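SPEAKER NOTES - "What the quote leaves out"
Buying a two-armed robot for bedroom work
Slot is 20 min, keep 5 for questions

Start with the money, skip the bio. They have it in the program.

Opening line: we were asked to budget for one machine and ended up budgeting for a small department. Pause. Let the finance people look at each other.

Background, fast. Cornus runs furnished rentals, 80 units, and wanted tidying between guests done by machine. Two bids came in, Skirano and Grekivico. Both decks had a payback chart. Both charts crossed the line in year two. I have sat through a lot of these and the line always crosses in year two. Ask for the spreadsheet behind the chart. Skirano sent theirs. Grekivico sent the chart again, larger.

What was in the Skirano sheet:
- 2000 paid hours a year per robot. A person on our cleaning crew doesn't get near that, and a person doesn't need to charge
- no line for moving the robot between buildings
- no line for finger pads or cables
- service contract free in year one, then "to be agreed"

Say it slowly: to be agreed.

Our own number. We logged 632 hours in the pilot before I was willing to write anything in the budget column. Count every hour somebody stood next to it, because you're paying that person too. Bakari Mussa kept the log and I trust it more than anything either vendor gave us. Thank him here if he's in the room.

Cables. Everyone laughs at this part. Ask the vendor what one costs, how long it takes to arrive and who is allowed to fit it. If the answer to the third one is "our engineer", get the travel rate in writing.

Floor space. Measure beside the bed, with the blanket hanging down the way guests leave it. The drawings show the base. They don't show the elbows. Pascual, our smallest building, fails on this alone and I took it out of the plan - that changed the per-unit cost more than any discount we were offered.

Training time. Put it under operating cost, every year. New bedding, new stuff left lying around, you'll be back at it. Vendors like to call it setup, as if it happens once.

Now the two slides. Don't talk over them, give it ten seconds.

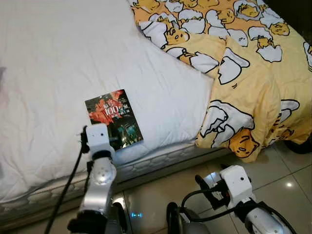
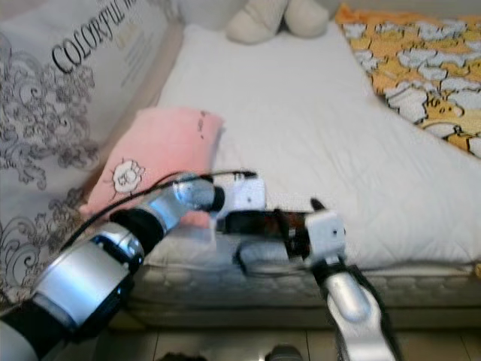 Tile floor, a bed, two arms. Price that work, the bending over a mattress after small things, and leave the lobby demo out of it.

Kam-wah Man objected at the run-through that I'm too hard on the vendors, and that a lease with a break clause in February would cover most of what worries me. Fair, and I should read it out. The lease still bills for idle months, though, and the break clause we were shown needs 100 days' notice. Have the page ready in case someone asks.

Last slide is the blank budget sheet. Leave it up during questions. Rows people forget: insurance, storage, shipping back.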